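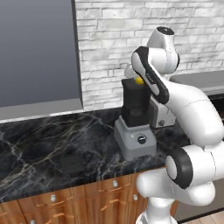 Kitchen automation: questions we get before anyone signs
Shiferaw Equipment Planning
Last updated 20/04/2019

Should we buy an arm this year?
Probably not yet. Most of the kitchens that write to us have a staffing problem or a layout problem, and an arm fixes neither. Ask for a simulation of your own counter first, with your own appliances in it.

The simulation looks great. Is that enough to go on?
No. A simulated blender weighs what somebody typed in. Treat the render as a check on reach and clearance – can the arm get over the lid without hitting the wall or the machine next door – and as nothing more. Getachew Nigatu reads these for us and sends back plenty of them.

What does the quote leave out?
Usually the gripper, the mounting, the guarding and the training days. One Hatix quote we reviewed in May ran to 18 pages and gave installation a single line. Get every item priced separately, in writing.

How long until it pays for itself?
Salespeople like to say nine months. We have never seen the arithmetic behind that which included cleaning time. Our own planning sheet allows 292 working days a year and takes off every day the arm sits idle. Put your own numbers in, and be mean about it.

Will it work with the blender we already have?
Maybe. Dials and loose lids are harder than brochures suggest. Ask the vendor to run your exact model, on your counter height, while you watch. If they offer a video instead, keep your money.

Nadideo or Tretalach?
We don't rank them. Nadideo rents by the month, which we prefer for a first try. Tretalach sells outright and its service contract renews itself unless you cancel – read that clause twice.

Do you take commission?
No. We charge a flat $534 for a quote review, paid up front, and it's the same price if we tell you to buy nothing.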